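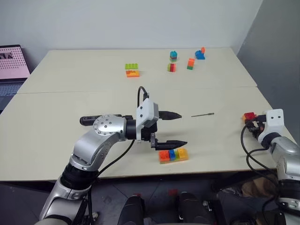

Attachment 1 to ticket 1841: table with seam, block strip near the front edge

Ticket 1841
Product: Zemberg two-part table, cream top
Category: Table surface / seam
Status: Solved, kept open for comments until the end of March
Opened by: Workroom 2, Prirnero building

First message

Hello,

We have two Zemberg tops which are put together to make one large table. The seam between them goes across the full width. When the table was delivered the seam was flat and I could not feel it with my finger. Now I can feel it. The far part is a little higher than the near part, only on the right side. On the left side it is still good.

We use this table for building with toy blocks, the kind with studs. The finished strips must lie flat, and we slide them from the far part to the near part. On the right side they catch on the seam and sometimes one block comes off. Usually it is the block on the end. In the attachment you see one of the short strips, with orange-red, blue, lime green and yellow-orange.

What I tried already:
I cleaned the seam with a dry cloth and after this with a plastic card. Some dust came out. No change.
I pushed down the far part with both hands. It goes down and comes up again when I let go.
I looked under the table with a lamp. There are metal plates which connect the two parts. I did not touch the screws because I am not sure if it is allowed under the warranty.

Please tell me if I can tighten these screws by myself. The order number is 2416.

Reply from Wemetent support

Thank you for the clear report. Yes, you may tighten the plates, this does not change the warranty. Before you do it, please check two things:

a) Do both parts stand on the floor with all feet? Try to put a sheet of paper under each foot. If the paper goes in, turn the foot down until it holds the paper.
b) Is the far part pressed against the wall? If the top touches the wall it can be pushed up at the seam.

Please write back with the result, and do not use the electric screwdriver on the plates.

Second message

I did both checks. I took everything off the table first, also the laptop, and this took me a long time.

a) One foot was not standing correctly, far part, right side, but it was too long and not too short. The foot beside it was in the air, the paper went under very easily. I think somebody turned it when the floor was washed. I turned the long one back by two turns and now the paper holds under both.
b) The top did not touch the wall.

After this the seam is better but not perfect. I can still feel it with the nail, not with the finger. The long strips slide over. The short ones still catch a little when they go at an angle.

I have one more question. When I took the table apart from the wall I saw the label underneath. On the far part it says Nyitrai and on the near part it says Zemberg. Is this the same table? The color is the same for my eyes.

Reply from Wemetent support

Good work with the feet. Nyitrai is the old name of the Zemberg series, the size and the plates are the same. Old tops have slightly softer edge, so it is normal to feel a small line. Now please loosen the plate on the right side by half a turn, press both parts level, and tighten again by hand. If it is still catching after this, order the flat seam strip, part 462.

Third message

I loosened the right plate, a colleague pressed from above, and I tightened it with the hand screwdriver. The first time it moved back while I was tightening. The second time we put a heavy book over the seam and it stayed.

Result: I slid a strip across in the middle, on the left and on the right, ten times for each place. It caught one time, on the right, and no block came off. For us this is good enough and I will not order part 462 now.

One small remark for your instructions. On page 2 the drawing shows the foot from above, and then it is not clear which direction is "down." I turned it in the wrong direction first. An arrow would help.

You can close the ticket. Thank you for the patience.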